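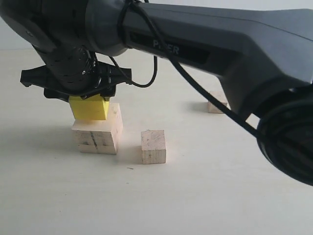

Posted in: Media Releases | Housing & Tenancy

Rillholm tenants' group questions "all-in" rent bundles

Friday, July 10, 2026

The Rillholm Renters' Network is calling on property manager Grusitz to publish the full cost of its new "all-in" rent bundles, saying tenants are being asked to sign up before they can see what they are paying for.

Grusitz began offering the bundles to tenants in its Rillholm apartment buildings this year. For a flat monthly fee on top of rent, the company says renters get internet, contents insurance and priority repairs. The insurance and internet are supplied through Hurkix, a billing company that also collects the rent.

The network has read the bundle agreement and remains unconvinced. The document runs to 31 pages. The monthly fee appears on page 2, and the conditions under which it can rise are set out in a schedule near the back.

"We've been told this is about convenience, and maybe for some people it will be," said network spokesperson Tala Abou Jaoude. "But priority repairs? A landlord already has to fix a broken heater. I'd like someone to explain what the extra money buys, and so far I've had a brochure."

The network has heard from more than 100 tenants since the offer went out. Many said they were unsure whether the bundle was optional. The cover letter describes it as "your new rent package" and gives tenants 30 days to respond, but does not say what happens to those who don't.

Grusitz told the network in writing that no tenant would be required to join. The network welcomes that answer and asks why it was left out of the letter.

Liis Žukauskas, a tenant in the Simon building, compared the bundle with what she already pays separately and decided against it.

"My internet is cheaper where it is, and my insurance covers my bike, which theirs doesn't," she said. "They kept calling it a saving. I asked them to show me the saving and they said it would depend on my circumstances. Well, those were my circumstances."

The network is asking Grusitz to itemize each service in the bundle, to write again to every tenant stating plainly that it is optional, and to let anyone who has already signed cancel without a fee. It is also seeking repair response times for bundled and unbundled apartments – figures Grusitz says it does not keep in that form.

Network researcher Priit Pētersons will review the agreement again in November, when the first fee adjustment is due.

Tenants who have received the letter can bring it to any of the network's drop-in evenings at the Rillholm library.

Media contact: Uldis Uibo, Rillholm Renters' Network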